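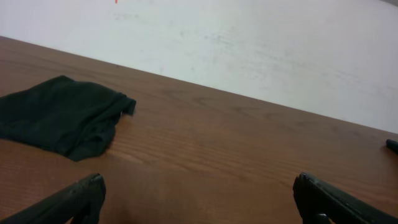

Ikonen Reading Rooms: progress report to the Golier Fund

Dear Ulla,

Thank you for your patience with this one, which was meant to reach you in early July and has been sitting half written on my desk while we got through the summer program. It has been a good stretch (a tiring one too!) and I'm glad to finally tell you how your grant is being put to work.

The Ceseria room is open six days a week now, and the Sunday afternoon session, which I admit I had doubts about, has become everyone's favorite. Families come in after lunch and stay until we start stacking chairs. We lent 2322 books over the period, and picture books went out faster than we could reshelve them. Poul Nørgaard has moved them to the low shelves by the door, where small children can get at them without climbing.

The adult reading circle has 19 regular members. They finished their first novel in the spring, argued about the ending for two whole meetings, and have asked for something shorter next. Anneli Honkanen leads the group and would like to add an evening for people who are learning English, so we have put that in the plan for the fall.

Skustent has been slower, I'm sorry to say. The lease took far longer to sign than we had hoped, and then the heating had to be looked at before we could move anything in. Jouko Toivonen now has the keys and the shelving is on order. We expect to open there in October, a month behind the schedule we gave you.

Spending

We are within budget on books and staff hours. Furniture came in under, and with your permission we would like to use what is left for 40 large-print titles, which our older readers keep asking for. Rent at Skustent will run over slightly, and Lenni Lindqvist will send you the revised sheet separately.

Before the next report

Open Skustent, start the English evening, and replace the lending software at Ceseria, which has crashed on us more than once. If you are passing through, do come by on a Sunday and stay for coffee.

With warm thanks from all of us at Ikonen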